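Hand gripper closes off centre and lets cans roll out

Asked in: Grippers and end tooling
18 September 2021

I look after a pair of hand-held grippers, the Elleck type with the two linkage arms and ribbed finger pads. One of them has started closing off centre. The left finger arrives first, pushes the object over, and then the right one catches up. On a box you would hardly notice. On a drinks can it is hopeless, the can turns and drops out as I lift.

Both pads were changed in May and the unit has done 861 closes on them. I have wiped the pads, checked the trigger cable and swapped the return spring for the one out of the Verard spares kit. No difference. There is a bit of play at one of the inner pins but I don't know how much is normal.

I test on a crushed can with the gripper coming in from the front of the table.
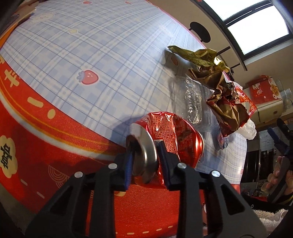

Crushed can held at its silver end, left pad in front of the end, right pad just behind its rim.

It will hold like that if I go slowly. Is it the pins, or have I put the pads on wrong?

3 answers

Answer 1 (accepted)

Check the pads first as it costs nothing. Take both off and lay them back to back. If one stands proud it is not seated on its peg. Refit them, close the gripper on nothing and look at where the tips meet.

If they still meet to one side, it is the pin. Open the gripper fully, hold the frame and rock each arm by hand. You should feel next to no movement. Where it clicks, drive out the pin and look at the bush, which will be oval if it has worn. Change the bushes on both arms together, otherwise the new side is stiffer and you get the same fault the other way round. A smear of light grease, no more. Then set the cable again with the trigger released.

We do bushes every 1,000 closes and pads when the ribs go shiny.

Answer 2

Had this on a Gronis one. It was the cable clamp slipping. Mark it with a pen and see if it moves after 50 closes.

Answer 3

Just buy the Damasceno pads, they are softer and grip anything. Mine took 24 days to come though.

Comment from the asker: Left pad was seated fine. Inner bush was oval. New ones ordered for both arms.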